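Gourlay Playhouse, Tindwood – Pre-season stage and auditorium inspection
Inspected December 13, 2019

1. House capacity notice displayed at foyer doors (175 seated). Compliant.
2. Aisles and exit doors clear, exit signs lit. Compliant. Left rear door stiff on its closer – adjust before the Clondthorpe tour bumps in.
3. Seat fixings, rows A to H. Two seats in row F loose at the floor plate. Tag out until refixed.
4. Fire curtain drop test. Compliant. Full travel in 40 seconds by gravity alone, as set in the house manual.
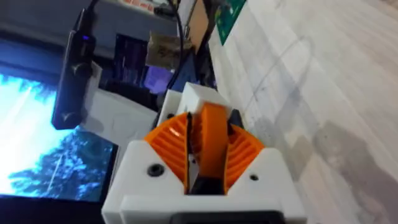 5. Fly floor and counterweights. Locks engage on all lines. Line 2 shows wear at the rope lock and is rated out of use. Batten end caps are to be bright and easily picked out from the deck; an orange like that of the curved finger on the white housing is acceptable, black is not. Load labels legible on all battens except line 2.
6. Luminaires and safety bonds. All bonds fitted. One Luvby profile has a cracked lens and has been taken down.
7. Trap and stage floor. Trap lid flush, bolts home. Black floor paint worn through at the downstage edge – slip risk in soft shoes, repaint.
8. Emergency lighting, discharge test. 100 per cent of fittings held for the test period.

Items 2, 3 and 7 to be closed out before public admission. Line 2 stays locked off until the rigger's report is received.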